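Lumthorpe Panel Kit: Home Set-Up Guide
Section 7: Cleaning and black edge trim

By now your panels are up and you're probably sick of looking at the ceiling. Hang in there, this is the easy part! I do the wiping and the trim on the same afternoon, and I keep the step stool out the whole time.

1. Get a soft cloth and wring it out well. Plain water is fine (I've tried the fancy sprays and went back to the tap).

2. Put one hand on the panel to keep yourself steady and wipe with the other. Start up by the top trim and work down to the seam, then do the section under it.
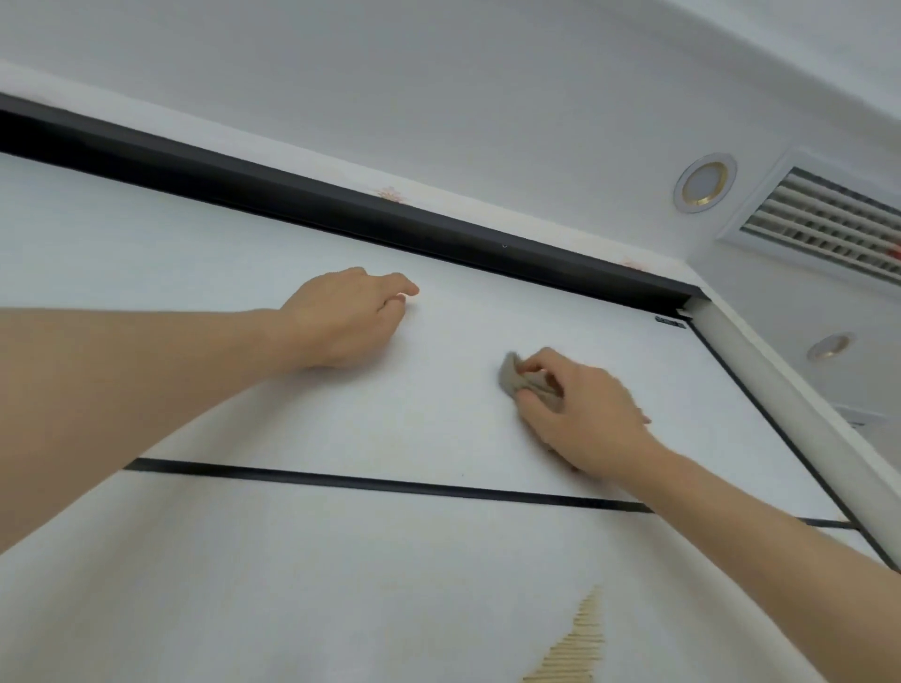 Wiping the panel with a small cloth, one hand resting up top.

Note: Go easy near the label in the corner. Dwayne Abernathy, who wrote the first version of this guide, scrubbed one clean off and then had to phone me for the part number. It was 908, by the way.

3. Let everything dry, then lay your trim strips out on the floor and match each one to its edge. I like to do the long perimeter strip first — it gives the others something to meet.

4. Start at the corner and press the strip into the gap with both hands, moving along a few inches at a time. If it pops back out, pull that bit free and start it over. Please don't use a hammer!
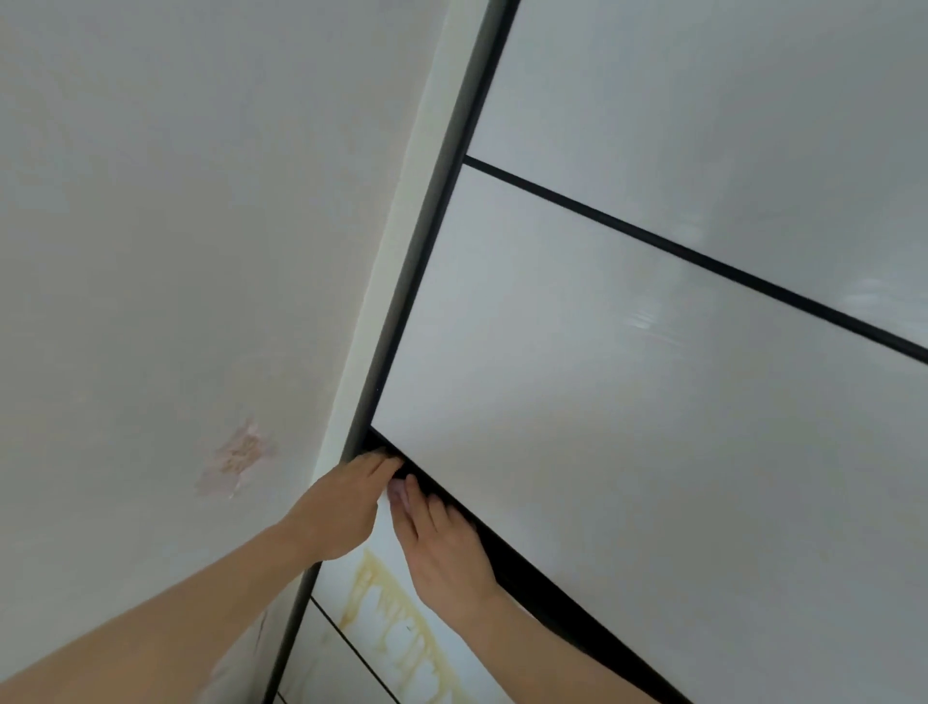
5. Run a thumb along the full length of the strip. Anything that feels raised gets another push.

Caution: Both hands are busy for step 4, so stand square on your stool and don't lean out for the last few inches. Get down and move it.

Short a strip? Ask for the 600 mm spare pack, which has 2 in it.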